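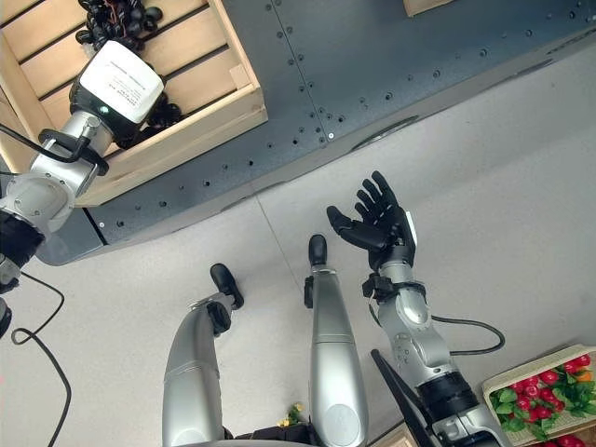
Growing black grapes from cuttings — who's in?
Forum: Backyard Fruit

tamihana_vines
Posted 2020-03-08
OK, I'm way too excited to keep this to myself. I stuck 20 cuttings in pots of damp sand last month and four already have buds swelling! They came off Raquel Cardoso's old arbor out on Cumwood Road, a seeded black grape with no name that makes the best jelly I've ever had. Anybody else doing this?

loltar
Swelling buds don't mean roots. The cane has enough stored energy to leaf out and then it dies on you. Give them bottom heat and keep the tops cool.

sevim_isik
I have to disagree with loltar a little. I've never used a heat mat and most of mine take. I bury them outside in a trench, two buds under and one showing, and leave them alone until June. So easy!

loltar
What zone though? My ground is still frozen solid.

sevim_isik
8a, so fair point — I'm spoiled.

tamihana_vines
6b here. Maybe I'll put half on the mat and half in the cold frame and see!

tremance
Love this thread. Whatever you do, don't tug on them to check! I lost a whole tray that way. Also pinch off any flower clusters the first year, even though it hurts.

loltar
Agree on the flowers. Still say heat mat.

tamihana_vines
Mat's plugged in, loltar, you win for now. Sevim, how deep is your trench?

sevim_isik
One shovel blade. Post pics when they leaf out!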